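FOR IMMEDIATE RELEASE

Lozano to open second repair shop in Clitley, in the building everyone still calls the carpet place

Mamthorpe repair firm takes on former Clitley Carpets unit, complete with carpet

Lozano, the household repair shop that has been mending Mamthorpe's kettles, lamps and lawnmowers for 11 years, will open its second branch in Clitley in February.

The new shop is on Nillness Road, between the launderette and the bus shelter, in the unit that housed Clitley Carpets until the owners retired to somewhere with wooden floors. It will take in small appliances, lamps, clocks, radios, sewing machines, garden tools and desktop computers. It will not take in fridges. The Mamthorpe shop took in a fridge once and had to remove a door to get it out again, and the door in question was the shop's.

Founder Dayana Ríos signed the lease after a survey of customers at the Mamthorpe counter. The survey was a sheet of paper by the till asking people where they had travelled from. A large share of the answers said Clitley. One said "the car park", and has been left out of the results.

"People were coming over on the bus with a vacuum cleaner under one arm, and then going home on the bus with a vacuum cleaner under one arm," said Ríos. "The drivers knew our opening hours better than I did. It seemed polite to move a bit closer."

What the shop will do

Customers bring the broken thing in and describe what is wrong with it. The person at the counter writes this down word for word, including the sound effects. The item gets a ticket, the customer gets the other half of the ticket, and somebody rings within a week to say what the fault is and what it would cost to put right.

If the repair costs more than the item is worth, Lozano says so. Customers are then free to go ahead anyway, and a good many do. The Mamthorpe shop has repaired the same toaster four times for a gentleman who could by now have bought a very grand toaster, and who has been told this, kindly, on each occasion. He likes the one he has.

There is a flat charge for looking at anything, which comes off the bill if the repair goes ahead. Spare parts are charged at what they cost. Plugs are changed while you wait, and there will be two chairs to wait in. Both chairs were brought in for repair and never collected.

Uncollected items

This brings us to the shelf.

The Mamthorpe branch currently holds 66 repaired items whose owners have not come back for them. They include a number of irons, a ship's clock that is almost certainly not from a ship, and a bread maker with a note taped to it saying "will ring Tuesday week" in handwriting from a good few years ago.

Anything left for more than a year will be moved to Clitley and put on sale in the new shop, after one last telephone call and one last letter. Former owners who see their own property in the window may have it back for the price of the repair, and there will be no remarks made. Ríos has asked staff to practise not making remarks.

Money from the sale of uncollected items will go towards a bench where customers can use the shop's tools themselves, under supervision, for the price of a cup of tea. The tea is included. The biscuits have been the subject of a longer discussion and are not.

The building

Clitley residents will remember the unit for its sample books, its long-running closing down sale and its smell, which was of new carpet and is proving hard to shift. The front half has been repainted in a colour the tin calls Harbour Mist and the decorator calls grey. The back half has been rewired, and has gained two long workbenches and a sink that drains in the usual direction, unlike the last one.

The carpet itself stays for now. It is laid in squares, each from a different range, because the previous owners used the shop floor to get rid of offcuts. Lozano got a quote for taking it up and another for leaving it alone, and the second was more attractive. Anybody who drops a small screw on the purple section is advised to say goodbye to it. The workbenches stand on lino.

The sign over the door will read LOZANO REPAIRS. Underneath it, in smaller letters and at the request of the postman, it will read "formerly Clitley Carpets".

Jobs and training

The branch will open with three full-time repairers and one part-time person on the counter. Two of the repairers are moving across from Mamthorpe. The third place is still open, and applications are welcome from anyone who has taken something apart and can describe, without too much embarrassment, how it went back together.

"I don't mind about certificates for the junior job, we can sort those out and we'll pay for them," said Ríos. "I do mind whether you put the lids back on things. You would be amazed how many people can fix a radio and can't find the lid."

Anyone working on mains appliances will be trained and signed off before they are let loose on the public's hairdryers. All repaired electrical items are safety tested before they leave, and come with a dated sticker that most customers peel off in the first five minutes.

Evening classes

From the spring the shop will run evening classes at the back, starting at 6.30pm and finishing when the caretaking arrangements with the launderette's shared alarm require it, so 8.30pm on the dot. The first sessions will cover changing a fuse, sewing on a button so that it stays on, sharpening kitchen knives, and what to do about a dripping tap before it becomes a lifestyle.

Nearly 100 people put their names down for the fuse class after it was mentioned in the Mamthorpe window. The room holds a good deal fewer than that, so the fuse class will be repeated until everybody has changed one. A waiting list is being kept in a hardback notebook. The notebook is chained to the counter, following the disappearance of an earlier notebook.

Opening offer

The first 175 customers through the door will have the looking-at-it charge waived on one item each. One item means one item. A set of six matching lamps is six items. A pair of hair straighteners is one, and the firm does not wish to go into this any further.

There will be no ribbon at the opening, the good scissors being in for sharpening. Doors open at 9am. There will be a kettle on, repaired on the premises, and a display of Things We Found Inside Things, which so far runs to a wedding ring (returned, replaced by a drawing of the ring), a quantity of foreign coins, half a crossword, and a plastic cow recovered from a tumble dryer vent.

Computers

The most frequent question on the paper survey, which did not ask for questions, was whether the Clitley shop would do computers. It will do desktop ones. Laptops will follow once the firm has somebody who enjoys very small screws.

The trouble with a slow old desktop is very often dust, and the trouble with dust is that people are shy about it. They apologise at the counter as though the inside of the machine were a spare room and the vicar had just gone up. There is no need. Every computer case has fluff in it sooner or later, and those kept under a desk next to a dog have rather more. The standard service covers opening the case, cleaning it out, checking the fans and cables, and an honest word about whether a new drive or more memory would be money well spent. Files are left alone. Staff do not look at your photographs, partly on principle and partly because they have seen enough sunsets.

Customers should bring the tower and its power lead. They need not bring the monitor, the keyboard, the mouse, the mouse mat, the desk or, as happened at Mamthorpe, the carpet tile it had been standing on, although we concede that in Clitley it would at least have matched something. 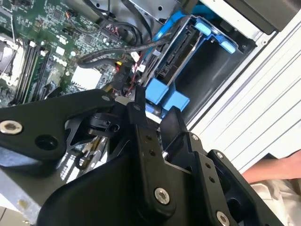
Notes for editors

Lozano was founded in Mamthorpe by Dayana Ríos, who named it after the street where her grandmother kept a haberdashery. It repairs household goods and garden tools. It has never repaired a carpet, and would be grateful if this could be mentioned, as the calls have already started.

The Clitley branch is on Nillness Road. There is parking behind the launderette for customers with heavy items, and for customers with light items who are prepared to look as if they are struggling.

Dayana Ríos is available for interview in the mornings, before the counter gets busy. Please ring the Mamthorpe shop and let it ring for a while. The telephone is in the back, under something.

ENDS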